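**Shape blocks and boards: August notes**

The Matdale toy library now has 12 sets of shape blocks ready to lend, after the sort-out at the Druten Street room. Hearts, stars and cylinders had been getting mixed between bags, so each set was laid out on a board, checked against its card and bagged again. A striped maple-colored board works well for this – the darker strips give you a line to set a row against.

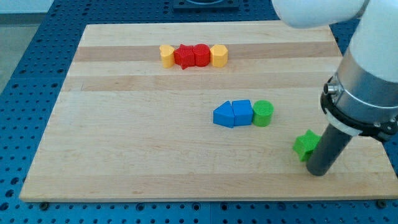
Augustina Tetteh asked whether the cards could list colors as well as shapes, as her set came home with two hearts and no star. The new cards do both. They are tied to the bag, so please leave them on.

Loans are for 17 days. Wipe the blocks with a damp cloth and let them dry before they go back in the bag. Don't soak them. If a piece is missing, write it on the card and we will look in the spares box, which holds over 100 odd blocks from older sets.
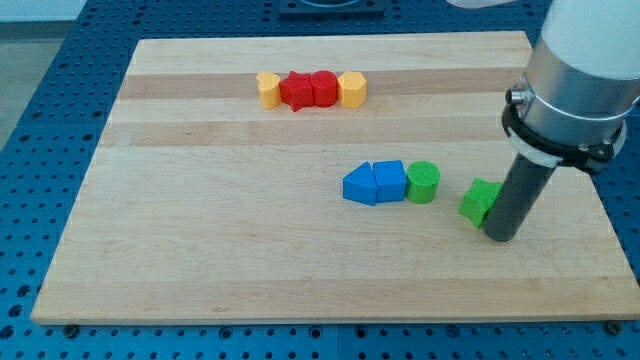 Spares can also be swapped at the Jomdale branch in the mornings. Bring the card along with the bag.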